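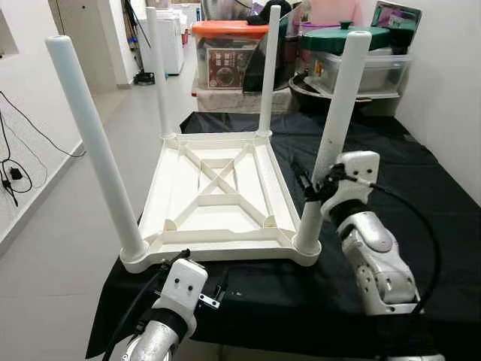 Pastby equipment plan, progress report, February

We're in great shape on the two-arm station! The Bresska quote came back at 1591 for the spare gripper set, three dollars over the 1588 we had penciled in, and I'd like to cover the difference from the cable line. Mok quoted lower but couldn't promise delivery inside 24 weeks, so I've crossed them off for now.

Furniture work is what's driving the list. The small white plastic table, worked on legs up, has become our favorite test piece (cheap, light, easy to replace), and having both grippers near the legs at once is exactly the kind of job we wrote the proposal around. I'm asking to hold 600 for more tables and stools of different sizes.

Still open:
Second black cloth for the work surface, not yet priced
Longer gripper cables, waiting on Pellesik
Service plan for the arms, two options, both need your okay

Please let me know by Monday if the Bresska order can go out. The quote expires soon after that and I'd love to lock it in.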